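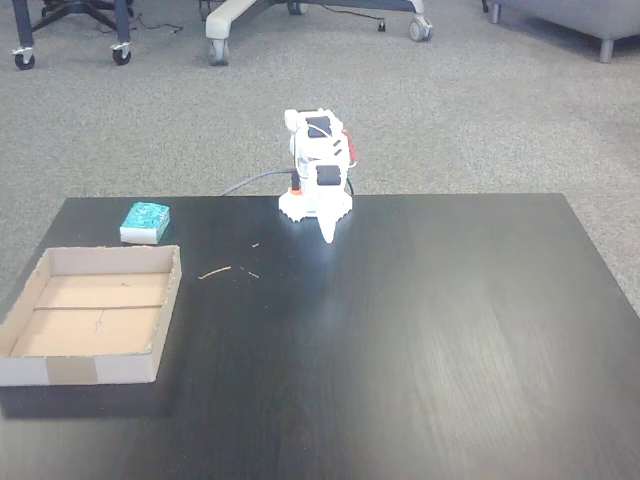 White arm on a dark tabletop.

About > Company > Who We Are

We use cookies to keep this site working and to count visits. Accept | Settings

Brarkodska Water Testing is an independent laboratory for private wells, small public supplies and food processors. The laboratory runs chemical and microbiological tests on drinking water, process water and ice. It does not sell filters, softeners or treatment plans, and it takes no commission from firms that do.

Scope of work

The current test list has 265 parameters. Most household clients need only a few of them. The standard well panel covers coliform bacteria, nitrate, arsenic, lead, manganese, hardness and pH. Solvents, pesticides and radon are ordered separately and need their own bottles. Process clients usually work from a written sampling plan, and we can draft one after a site visit.

Reports list the result, the unit, the method, the reporting limit and the date of analysis. Where a drinking water limit applies, it is printed next to the result. A result below the reporting limit is shown as "less than" that limit and never as zero.

Samples and holding times

Bacteria samples must reach the receiving window within 24 hours of collection, on ice but not frozen. Metals samples go into acid-preserved bottles and keep much longer. Please do not rinse any bottle we supply — several contain a measured amount of preservative. Bottles are sent out at no charge in sets of four.

Receiving is open on weekdays. Samples left in the drop box after closing are logged the next working morning, and that time is used when the holding time is checked.

History

The laboratory was started by Fengying Cui, a water chemist, in two rented rooms on Wolau Street. It tested wells only. The metals section was added when the first mass spectrometer was bought, and the move to the present building on Zhong Road followed in September of the next year. Dr. Cui still signs the metals reports.

The microbiology section came from Plellura, a smaller laboratory that closed its own doors and transferred its staff and client files to us. Clients who held a Plellura account number can keep using it. Those numbers start with P.

The register of private wells on repeat testing stood at 1,047 on May 8, 2022. Owners on the register get a reminder card once a year and can leave it at any time by writing to the front office. Well locations are not shared with real estate agents or treatment dealers.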